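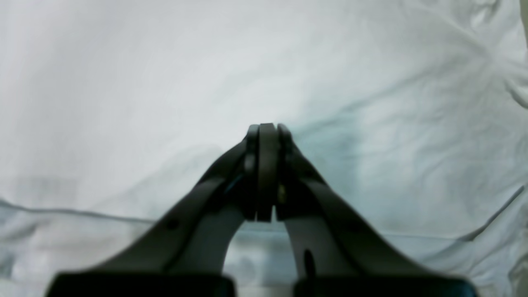 Speaker Notes: The Mastik Garment Handling Kit
Presented by Kuo-hua Tsai, Irby Textile Services
Session begins at 10:15

Opening

Good morning, and thank you to the organizers for including this session. My remarks concern the Mastik kit, a two-arm package offered by Zomero for laundries and garment finishing rooms. Irby has had the kit under review at its Nouri Street plant since May. I will cover what is supplied, what we asked of it, and the terms on which it is offered. Questions will be taken at the end.

(Pause while latecomers are seated.)

1. What the kit includes

The package consists of two arms, a two-fingered gripper for each arm, wrist cameras, a controller, and the software license for one station. The table is not included. Buyers should budget for one separately and should have it level before the installer arrives. Ours was not, and we lost a morning to it.

Replacement fingertip pads are sold in packs of 5. They are the part we have ordered most often, and I would advise any site to keep a spare pack on the shelf.

2. The work under review

We limited the review to white shirts, spread and gathered on a white table. White on white was chosen on purpose. It is the bulk of our hotel contract, and it is the case in which a camera has the least to go on. Each arm takes one end of the garment, and the two must then agree on how hard to pull.
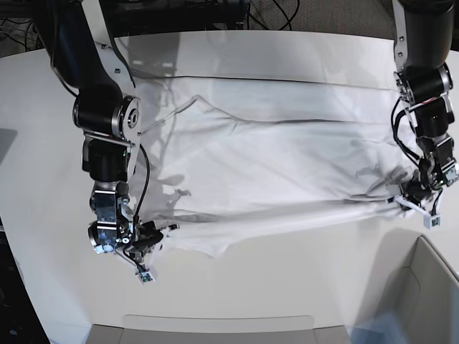 Tension is the setting on which we spent the most time. Too little leaves creases across the body of the shirt, and too much draws the hem into a rope. The factory value was too high for our lighter cotton. Zomero supplied a revised profile at no charge, and it is now part of the standard software.

The review plan called for 200 shirts in the first stage and 600 in the second, for a total of 800. The first stage is closed. The second is still under way, and I will not quote results from it today.

(If asked for cycle times: refer to the written report. Do not estimate from the floor.)

3. Grip on soft cloth

Operators asked most often about the pinch. A shirt does not offer a firm edge, and the fingers must often take a gathered fold in place of a single layer. The manual treats this subject briefly. Our staff found the supplier's printed bulletin more useful, and I have placed copies by the door.
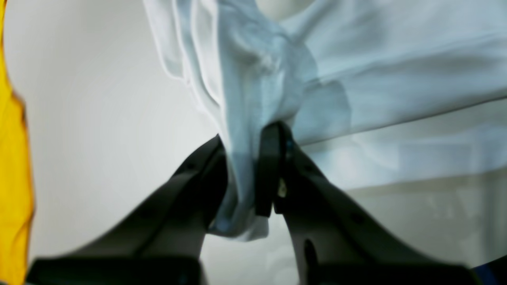
Mastik User Bulletin, No. 5

The bulletin recommends that the pads be wiped at each shift change and that the screws at the fingertips be checked every Monday. We have adopted both practices. It also describes the slow-close setting, which we now use for all shirts.

4. Terms of the offer

The kit may be purchased or leased. Training for two operators is included in either case — a third may attend if the site provides the room. Service visits are scheduled by region, and sites far from a Zomero office should ask for the response time in writing.

5. Position of Irby at this stage

Irby has extended its lease through the end of the second stage. We have made no decision on purchase. Our open items are the tension profile for heavier cloth, the price of the pads, and the placement of the arm cables, which our safety office has asked to see rerouted.

(Invite questions. Collect the sign-in sheet before leaving the room.)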